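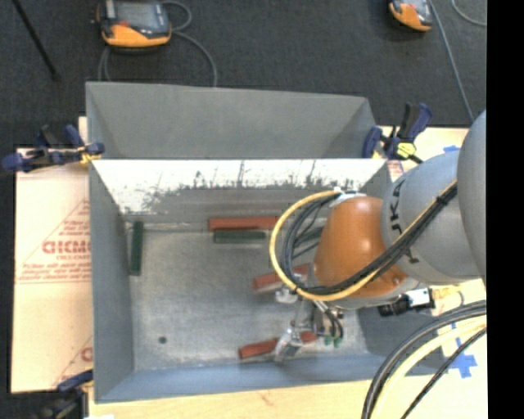

Wesska Comics to Return Trarkis to Print in March

Wesska Comics has confirmed that its science fiction adventure series Trarkis will resume monthly publication in March, following an absence of two years. The publisher's editorial director, Pieter Mkhize, spoke with this newsletter by telephone about the new run, the change of format and the fate of the unfinished Brutedport storyline.

Mr. Mkhize said the decision rested in part on a reader survey conducted last year. Of the 2,159 responses received, 467 named Trarkis as the title they most wished to see restored. "That is a strong showing for a book that had been off the shelves," he said. "Several of our current titles did not reach half that number."

The new series opens with issue 45, continuing the original numbering. Asked whether a first issue would have been easier to sell, Mr. Mkhize acknowledged that retailers had raised the point. "They would have preferred a number one, and I understand why. Our view was that the readers who wrote to us had kept their back issues and wanted the next one."

Issue 44 closed with Captain Potgieter stranded in the harbor city of Brutedport, her crew divided and her ship sold. The opening chapter returns to the city on the following morning. Mr. Mkhize declined to say which members of the crew will appear – "one of them is on the cover, so that much will be known soon enough" – but he confirmed that the Harbor Court will play a larger part than before.

Each issue will run slightly longer than in the past, with a short backup story drawn by a guest artist. The letters page will also return. Mr. Mkhize said that mail had continued to arrive during the break and that a selection will be printed in the first two issues.

A collected edition of the earlier Brutedport chapters is in preparation. No price has been set.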